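What is clay?

Clay is a kind of very fine mud. The pieces in it are so tiny that you cannot see a single one without a strong microscope. When clay is damp, these pieces slide over each other, and that is why you can squash it, roll it and press your thumb into it. When it dries, it keeps the shape you gave it.

Where does it come from?

Clay begins as rock. Rain, frost and plant roots break rock down over a very long time. Water carries the smallest bits away and drops them where it flows slowly, such as the bottom of a lake or the bend of a river. The layers build up. If you have ever dug a hole in a garden and found the soil sticky and heavy, you have probably met some clay.

Clay comes in many colours. Iron makes it red or brown. Clay with hardly any iron in it can be grey when it is dug up and white after it has been fired. Firing means heating it in a very hot oven called a kiln (say it "kiln" or "kill", both are used).

What happens in the kiln?

A dry clay pot that has not been fired is weak. Put it in a bucket of water and it will go back to mud. Firing changes this. First the last of the water leaves. Then, as it gets hotter, the clay itself changes and the tiny pieces join together. Now it is a ceramic, and it can never be turned back into soft clay.

Sławomir Baran is a potter. His kiln at the Brerkari pottery has 2 shelves and holds up to 40 mugs. He heats it slowly, because water trapped in the clay turns to steam, and steam in a hurry can blow a mug to bits. He then leaves the door shut until the next day. "Children who visit always want to open it," he says. "So do I."

Kinds of ceramic

Earthenware is fired at the lowest heat. Flowerpots are made of it. Water can soak through it unless it has a glaze, which is a thin glassy coat.

Stoneware is fired hotter. It is heavy and strong, and many mugs and baking dishes are made of it.

Porcelain is made from fine white clay and fired hotter still. Thin porcelain lets some light through. Hold a cup up to a window and you may see the shadow of your fingers.

Pipe clay

Pipe clay is a white clay that is smooth and has very little iron in it. It got its name from tobacco pipes. Hundreds of years ago these were made in huge numbers, and they snapped easily, so people threw them away. Bits of the white stems still turn up in fields and on river banks. Soldiers also used pipe clay, mixed with water, to whiten their belts.
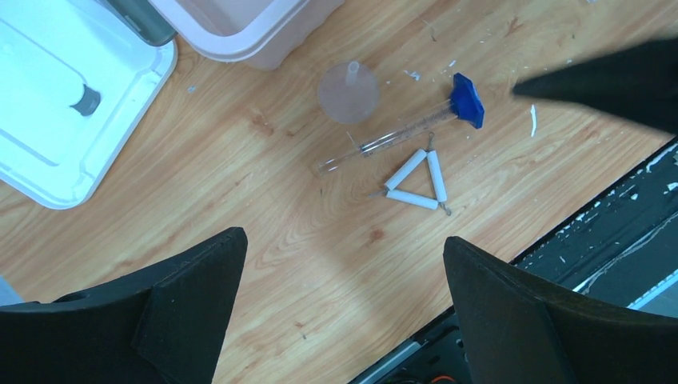 Ceramics are good at standing up to heat. They have been through a kiln already, so a flame that would burn wood or melt plastic does them little harm. Science rooms make use of this. A pipe-clay triangle has three short white tubes threaded onto twisted metal wire, and it holds a small pot called a crucible over a burner. The name has stuck, whatever clay the maker uses. Bricks inside a furnace do their job for the same reason, and so do the tiles around a fireplace.

Ceramics have a weak side too. They do not bend. Drop a metal spoon and it bounces, but drop a plate and it may break. A sudden change from hot to cold can crack them as well, so a dish straight from the oven should not go under the cold tap.

Try it yourself

You will need some air-drying clay, a rolling pin, a pencil and a ruler.

1. Roll the clay out flat, as thick as your pencil.
2. Ask an adult to help you cut a strip 7 centimetres long.
3. Measure it and write the number down.
4. Leave it somewhere airy until it is hard all through.
5. Measure it again.

The strip should be a little shorter. The water between the tiny pieces has gone into the air, and the pieces have moved closer together. Potters have to plan for this and make everything slightly too big.

Words to know

Ceramic: clay that has been changed by great heat.
Crucible: a small pot for heating things until they are very hot.
Glaze: a glassy coat on a pot.
Kiln: an oven for firing clay.

Written by Erhan Tekin. Last checked 25/11/2022.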